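Gadgets > Phones > Features

The Update That Ate Tuesday

Grureck pushed new software to its phones overnight. By breakfast the forums were on fire.

417 shares | 19 comments

Six in the morning, Tuesday. Phone on the nightstand, buzzing. Not an alarm. The Grureck Wisine had restarted itself, finished installing something, and wanted to tell me all about it. New icons. New lock screen. A cheerful little tour of features I hadn't asked for.

And no alarm. Gone. All of them, the 6:30, the 6:45, the one labeled GET UP. Wiped.

I was lucky, the buzzing did the job. Plenty of people weren't. Search the company's name that morning and you got a wall of folks late for work, late for school, one guy late for his own driving test.

The short version, for anyone who slept through it (sorry). Grureck has been promising a big overhaul of its phone software since May. Cleaner look, better battery, a new assistant that reads your messages and suggests replies. It showed all this off on a stage in Vaughan, with loud music and a countdown clock. Pretty good show. The company said the rollout would be gradual. Opt in if you want it, wait if you don't.

Then it went out to everybody. Overnight.

What broke? Depends who you ask. Alarms, for sure. Bluetooth for a lot of people, mostly in cars. The camera app opened to a black screen on mine, three times, then worked fine for the rest of the day. A friend lost her custom ringtones and was more upset about that than anything else on the list, and I get it, she'd had them for years across four different phones.

The battery is better, though. Credit where due. I went to bed with 18 percent left, and on the old software I'd have been hunting for a charger by dinner.

Grureck's first statement landed mid-morning. It said a "limited number of customers" had recieved the update early. It did not say how limited. A second statement, before lunch, dropped the word limited. A third, in the afternoon, said a fix was comming within 12 hours and apologized for the inconvenience. Three statements in one day. You could watch the lawyers and the marketing people wrestling over each line.

The fix did show up, to be fair. A little after nine that night. It brought the alarms back as a feature. It did not bring back anyone's actual alarms. You had to type those in again. 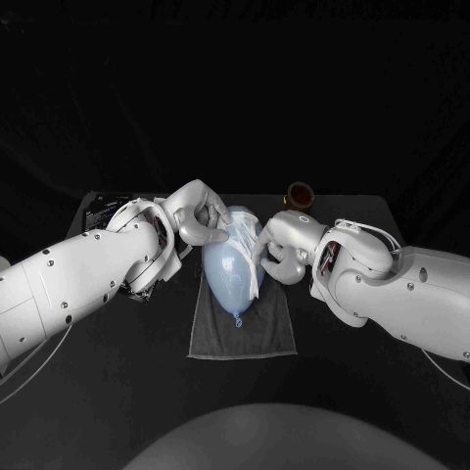
Over in the comments on our first story, Trikthorpe wrote that the alarms were the small part of it, that what really bugged him was going to bed with one phone and waking up with another, and that he'd have said yes to the update if anybody had bothered to ask.

Hard to argue. I've been chewing on that one all week. We pay for these things. We carry them everywhere, we bank on them, we keep our kids' baby pictures on them. Then at some hour of the night a server somewhere flips a switch and the button you've pressed with your thumb every day for two years is now in the other corner.

Every phone maker does some of this, and most of the time it's fine. Security patches should go out fast. I want those while I'm asleep, please, take them. But a patch is one thing and a redesign is another, and Grureck bundled the two together. So if you skip the new look you skip the security fixes too. Bad choice to hand people. Worse when the choice gets made for them.

Can you go back? Sort of. There's a rollback tool, buried. Settings, then System, then About, then tap the version number until a menu appears. It wipes the phone. You'll want a backup first, and the backup has to be one you made before the update, not after, because the new ones won't load on the old software. I found that out the slow way.

If you're staying put, a few things worth doing tonight. Check your alarms. Check them again. Forget your car in the Bluetooth list and pair it fresh, that cleared it up for most of the people who wrote in. Turn off reply suggestions unless you like a phone that answers your mother with "Sounds great!" no matter what she said. And look for the auto-install switch, which the update turned back on. Mine had been off since I bought the thing.

Grureck says the next release will ask permission first. There's a date for it, sort of, "later this season." My auto-install is off again. I also bought a clock, a plain one, 19 dollars, two bells on top. Loud as anything. The cat hates it.

417 shares | 19 comments | Save for later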